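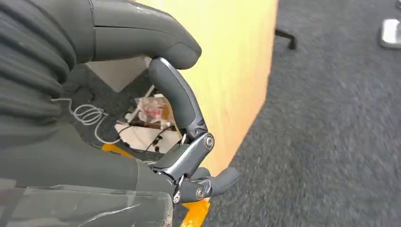 1/9 Programa de recogida de demostraciones de manipulación – actualización de agosto

El Instituto Tellholm informa del estado del conjunto de demostraciones destinado al entrenamiento de su sistema de aprendizaje por imitación. El registro se realiza desde la muñeca del robot, con el pulgar y los dedos siempre dentro del campo visual.

2/9 A cierre de mes, el conjunto reúne 2.769 episodios válidos. De ellos, 1.116 corresponden a la pinza entre pulgar y dedo, la categoría prioritaria de este periodo.

3/9 Se incluyen también cierres sin objeto, con la punta del pulgar y la del dedo enfrentadas y nada entre ambas. Se etiquetan como clase propia y no computan como agarres fallidos.

4/9 Los fondos no se normalizan. Paneles de madera clara, moqueta, cables y bolsas de plástico transparente forman parte de los entornos admitidos. La variación del fondo se conserva íntegra en la versión que se entrega a los equipos de entrenamiento.

5/9 Cada episodio es revisado por 2 anotadores. En caso de desacuerdo sobre el instante de contacto, decide la coordinación técnica, a cargo de Despina Dumitrescu.

6/9 Motivos de exclusión vigentes: pérdida de sincronía entre imagen y posición articular, interrupción de la teleoperación antes de completar la tarea y ausencia de la etiqueta de inicio. Las oclusiones parciales causadas por la propia mano no son motivo de exclusión.

7/9 La partición de validación se mantiene separada por sesión – nunca por episodio – y comprende 3 entornos que no figuran en el entrenamiento. Su composición no se modificará hasta la próxima versión.

8/9 Los equipos de Nastden y Gretbridge deben remitir sus registros pendientes antes del jueves, en el formato acordado y con el fichero de calibración de la muñeca correspondiente a cada sesión.

9/9 Las consultas sobre etiquetado se atenderán por el canal interno del proyecto Marinescu. La guía de anotación revisada ya está disponible para los equipos participantes.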